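Skirkard: a gripper you hold in your hand
Second-year project report, September
Nobuhle Sithole, Dumisani Naidoo, Zorica Vukčević
Supervisor: Lindiwe Lekota

Our brief asked for a gripper that a person could carry about and use to show a robot arm how to pick things up. We called it Skirkard, after a long meeting in which we did very little else.

Fingers

The first pair of fingers was flat, smooth and handsome, and dropped everything. Dumisani blamed the spring. Zorica blamed Dumisani. We swapped the spring and went on dropping things, at which point we looked at the pads.

The current fingers come in two parts, a rounded base and a jaw pad screwed to it. Splitting them was Zorica's idea and we argued against it for nearly three weeks. A worn pad can now be changed without touching the linkage, and she has been very good about mentioning it only at meals.

We chose dark green plastic. The report template has a box for "justification of material colour" and we would like it noted that we had a lot of dark green.

Trials

Each pad design had 40 attempts at lifting the same plastic cup from a table and putting it down two hand-widths away. The smooth pads managed 10. Adding a band of fine teeth at the lower end helped a good deal with the cup and not at all with a sheet of paper, which we had promised in the proposal and would now like to withdraw.

Most failures came from the person holding the gripper. Nobuhle closes it gently and slowly. Dumisani closes it as if the cup owed him money. We wrote a short set of instructions for the user, then found that none of us followed it, and it has gone in the appendix.

What we would change

The screws need a tool that lives in somebody else's drawer. The linkage squeaks. We should also have written down which spring was fitted for which trial, as Mwanahawa Koech told us at the start and again at the interim review.

Jaw pads and bases as fitted at hand-in, jaws open:

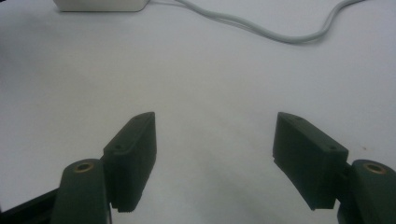
2 min read

Full trial sheets and the appendix are in the Skirkard folder on the course drive. Spare pads are with Zorica.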